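Uletti Television
Celebrity Health and Welfare Desk: production meeting
Minutes, 9th November

Present: Celeste Brandão (chair), Wakana Oshima, Trí Từ, Mulugeta Araya
Apologies: Jucélia Guerra
Notes taken by: Trí Từ

1. Minutes of the previous meeting
Approved with one correction. Under item 4, "Vimitz" should read "Vimitz Talent", the management company, and not the studio of the same name.

2. Return of the Worku presenter
Vimitz Talent has confirmed in writing that the lead presenter of Worku has been discharged from the hospital and is recovering at home. The family has asked that the ward and the treating doctors not be named. Agreed without discussion.
The agency offers one sit-down interview, 37 minutes maximum, no live audience. WO asked whether the time includes setup. CB to confirm with the agency.
Questions on the diagnosis are limited to the statement already released. Questions on family visits are permitted.

3. Broadcast slot
The interview is provisionally placed at 2155, after the quiz repeat. MA noted that the slot runs 90 minutes with breaks and that the remainder needs archive material. Archive clearance for the first two seasons of Worku is complete. The third season is held up by a music rights query.
WO prefers an earlier slot. CB noted the objection. The slot stands until the schedule is reviewed in March.

4. Relatives and consent
Two relatives may appear. Each signs a separate release. Verbal consent recorded on set will no longer be accepted, per the revised legal guidance circulated by JG before the meeting.
MA asked if home video supplied by the family falls under the same release. It does not. A footage license is required, signed by whoever shot the material.

5. Social media
Comments on the discharge post will be held for review before they appear. TT reported that the filter lets through speculation on medication when drug names are misspelled. The word list is to be extended.
No reposting from fan accounts.

6. Fledel
The Fledel graphics package is late. Title card and lower thirds have been received; the background set has not. WO requested a lighter floor than in the last delivery. MA will forward the note.

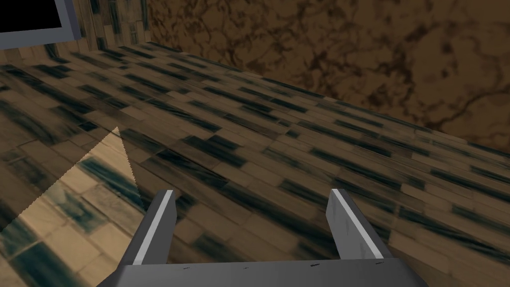
Fig. 1. Rendered interior, wood-textured parquet floor.

7. Any other business
Parking passes expire at the end of the month. Renewals go through the front desk.
The green room is double-booked on the interview date. CB to resolve.

Actions
CB: confirm interview timing with Vimitz Talent; green room booking.
WO: draft question list, send to JG for legal review.
TT: extend comment filter word list.
MA: music rights query, season three; floor note to Fledel.
JG: issue release forms and footage license template.

Next meeting: date to be circulated by CB.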